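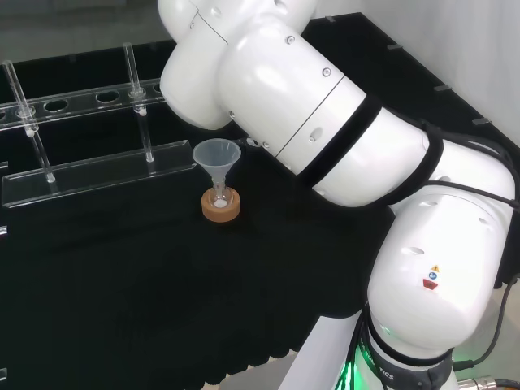 The Clear Rack on the Black Table

Welcome to the August page of the bench gallery! I'm Yaryna Lysenko, and if you've been here before you know I have a soft spot for small lab stuff, the racks and trays and bottles that live on a table for years without getting their portrait taken. The room is Nindorari, our shared bench space, and the star this time is the clear acrylic test tube rack over on the left side of the black table.

I do love clear acrylic on a black top. The base plate picks up these faint reflections all along its edges, so you get a long thin rectangle drawn in light, and everything in between pretty much melts into the table. Then there's the row of round holes along the upper bar, which read as dark circles. A white plastic rack would be easier to find in a hurry, I'll give it that, but I wouldn't want to look at it all afternoon.

Caption for the Wall Print

Clear acrylic rack, black tabletop, Nindorari. I went back and forth on adding the month and left it out — the print will still be hanging there in winter.

Where the Rack Came From

We call it the Iso, after the word somebody had penciled on the box it came in. It was part of a mixed lot from Arkbridge, a surplus place that sells off teaching lab supplies. I paid $38 for the lot and went in mostly for the glass bottles, and then the rack was sitting under a wad of newspaper at the bottom and I forgot all about the bottles (they're still in the hall closet, if anyone wants them).

There was a second rack in the same box, a wire one with a blue coating that was peeling off at the corners. That one lives at my house now and holds paintbrushes.

The Black Tabletop

People write to me about the table more than anything else on this site, so a few words on it. I like black for clear things and for anything pale. You see a smudge or a stray crumb of label right away, which is good for the work and terrible for the ego. It shows dust like you wouldn't believe, too. I wipe it down at 6 in the evening when I'm in, with a damp cloth first and a dry one after, and if I skip the dry cloth I get cloudy swirls that drive me nuts the next morning.

My old table was beige. I have plenty of pictures of clear racks on that one and you can barely make out the racks.

Keeping Acrylic Clear

This is what works for me, after ruining one rack completely. Lukewarm water, a drop of dish soap, a soft cloth. I let it soak for 15 minutes if there's label glue on it and then push the glue off with my thumb. No paper towels, they leave fine scratches. No alcohol either! I wiped my first rack with it every day for a whole spring, and by summer there were tiny cracks around all the holes, like frost. It looked kind of pretty, but I stopped trusting it with anything I cared about.

For the holes I roll up a corner of the cloth and twist it through. A bottle brush sounds like the right tool, but the wire tip on mine nicked the plastic, so it's back to the cloth.

Dry it standing up if you can. Flat on a towel is fine too, only the underside of the plate takes forever.

Small Notes on Printing

The print on the wall at Nindorari is on matte paper. I tried glossy first and with the ceiling lights on it you couldn't see the base plate at all, just a lot of shine. Dark pictures also come out darker on paper than on my screen, every single time, so I lift the shadows a touch before I send anything off. If you print one of mine at home, do the same and run a small test strip.

The frame is a thin black one from Holanda, the little shop by the bus station. They had it in oak as well and I nearly bought both. I may still go back for the oak.

From the Mailbag

A reader asked whether I arrange the tables before I take pictures. Mostly no. I'll pick up a pen cap or a coffee cup (which shouldn't be in there in the first place, I know), and that's as far as it goes.

Another one wanted to know how many people look at this page. The counter rolled past 4000 over the summer, which is a lot of people for a website about racks, and I'm so glad you're all here!

And to the person who asked about wooden racks: yes, I'd love to do a page on those. I have one with burn marks on one end and a name scratched underneath that I can't read. If you have an old one of your own, send me a picture and tell me where you found it. Mornings are when I answer mail, so give me a day or two.

Next page: brown glass bottles, once I get them out of the closet.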